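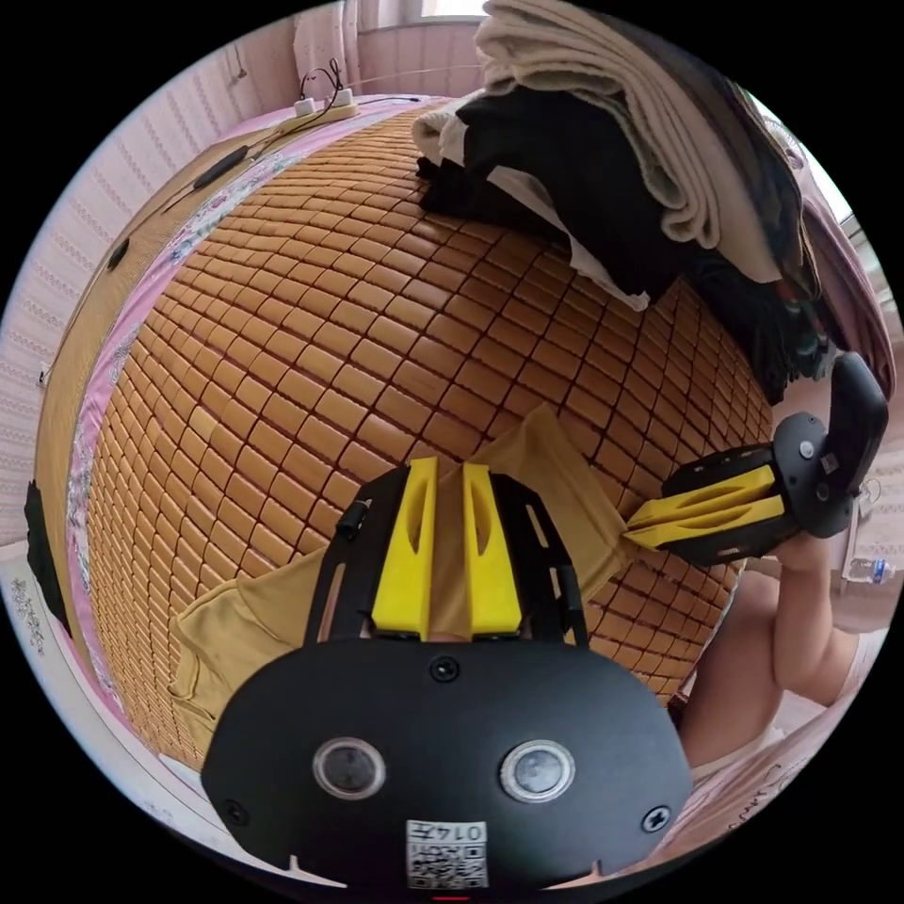
A tile mat laid over a floral bed sheet.

News > Press Releases > Energy and Home

Tokent Opens Summer Night Cooling Program to Customers in Gatedthorpe and Sturkwood

GATEDTHORPE, June – Tokent, the electric cooperative serving Gatedthorpe and Sturkwood, is now taking applications for its Summer Night Cooling Program. The program helps members keep bedrooms comfortable after dark while using less electricity. It runs through the end of September.

Eligible households will receive an $80 credit toward a window fan, a ceiling fan, blackout shades or weatherstripping for a bedroom. The credit appears on the next bill after a receipt is submitted. There is room for 400 households this season. Applications are handled in the order they arrive, and renters may apply without a landlord's signature unless the work involves wiring.

The program follows a member survey the cooperative carried out over the winter. Tokent received 1,733 completed forms. Members were asked which room was hardest to keep cool, what hours they ran their air conditioning and what they had already tried. The bedroom was the room named most often, and many members said they cooled the entire house overnight for the sake of one room.

Demand on the Tokent system in July and August used to drop quickly after 9 p.m. In recent summers it has stayed high until well past midnight. Electricity bought during those hours costs the cooperative more, and the cost is passed on in rates the following year.

Along with the credit, Tokent has put together a short guide to sleeping in hot weather. The advice is basic:

- Close shades on the west side of the house by early afternoon.
- Open windows on two sides once the outside air is cooler than the air indoors.
- Set a window fan to blow out on the warm side of the house.
- Swap heavy bedding for a light sheet or a summer sleeping mat.
- Turn off computers, chargers and lamps in the bedroom an hour before bed.
- Run the dishwasher and dryer in the morning.

Fans should not be the only source of cooling during extreme heat, especially for older adults, infants and people with certain medical conditions. Members who depend on air conditioning for health reasons should keep using it and can ask to be placed on the medical priority list. Being on the list does not affect eligibility for the credit.

Printed copies of the guide are available at the Gatedthorpe office and at the payment counter in Sturkwood. Copies will also be mailed with the July bill. Members who get paperless bills will find a link in their account.

To apply, members need an account number and a service address. Accounts must be in good standing or on a payment plan. Each household may receive one credit, and items bought before June do not qualify. Receipts are due by the end of October.

About Tokent
Tokent is a member-owned electric cooperative with offices in Gatedthorpe and Sturkwood. It provides residential, farm and small business service.

Media contact: Tokent Member Services, Gatedthorpe office

Recent Releases
Line Work Scheduled on Chornovol Road
Sturkwood Payment Counter Extends Evening Hours
Tree Trimming Begins North of Gatedthorpe
Annual Meeting Minutes Now Available
How to Report a Streetlight Outage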